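Come and sew with us: paid sewing tutor wanted, and people to test our beginner course

Drirnik Community Sewing Room

We have been running our little sewing room for 10 years now, first out of a church hall with one good window and then, when the landlord at Verhoeven Street was kind enough to give us a lease we could afford, in a place of our own with proper benches and a kettle that works. People come to us to take up trousers, to mend school jumpers, to make bags for the market, and quite often just to sit beside somebody else while they do their hems. We love all of it, and we are growing a bit faster than we can keep up with!

So we are looking for two things at once, and we hope you will read to the end before deciding which of them is you.

Fabrics we work with are mostly donated, so you do need to be comfortable with whatever turns up - knits, felts, old curtains, the odd bolt of something nobody can name. Soft stuff with a bit of stretch tends to frighten beginners more than it should, and a good tutor can take that fear away in one afternoon.
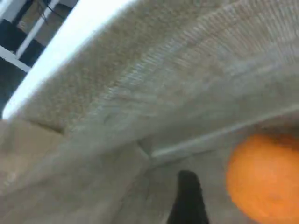
The tutor role

This is a part-time paid position, two evenings a week, starting in September. You would be teaching a group of up to 10 adults, most of whom have never threaded a machine, and you would be working alongside Ourania Moschos, who looks after our daytime sessions and will show you where everything lives (the bobbins move, we don't know how). We pay an honorarium of $2,000 for the term, in two parts, and we cover your materials and your bus fare.

You don't need a teaching certificate. We would much prefer to hear that you have taught your sister, your neighbour or a room full of Scouts, and that you still like them. You will need a current working with children check, as some of our learners bring their kids along, and you should be able to do simple machine maintenance, meaning cleaning, oiling and changing a needle without a fuss.

The course testers

We have written a new beginner course called Ikar, and before we offer it to the public we would like a group of patient people to try it out. It runs for 4 sessions and it is free. You will learn to measure, cut, pin, sew a straight seam and finish an edge, and by the last session you will have made a plain tote with a strap handle. Coarse cloth such as burlap or jute is a friendly choice for this, as it holds its shape while you work and is forgiving of a wandering line.
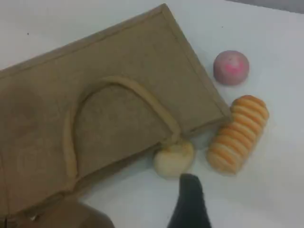
Silvia Bartoš wrote to us after trying an early draft of the first session that she'd have liked a good deal more time on pinning and a good deal less on the history of the sewing machine, and that she went home and unpicked a cushion just to see how it was put together. We have taken her advice about the history.

Testers should be 18 or over and able to come to all the sessions. We will ask you to fill in a short feedback sheet each time and to be as blunt as you like. No experience is needed, and if you have tried before and given up in a temper, you are especially welcome.

A word about the room

There is a ramp at the side door, an accessible toilet and parking at the back, and the number 46 bus stops at the corner. The cutting tables are a good height for standing and we have lower ones for anybody who would like to sit. We wipe the tops down before cutting, please, as pale cloth picks up every crumb.

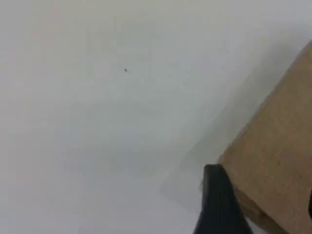
Plain white, one speck to go.

How to apply

For the tutor position, send us a page or so about yourself and the name of one person who has seen you teach, in whatever setting. For the course, just your name, a phone number and which evenings suit you. Drop either one in at the front desk, or post it to the Drirnik Community Sewing Room, Verhoeven Street, marked "Tutor" or "Ikar" on the envelope. Applications for both close on 18 May 2019, and we will ring everybody, including those we can't fit in this time.

If you are not sure about something, come by during a daytime session and ask for Ourania. She will most likely put the kettle on.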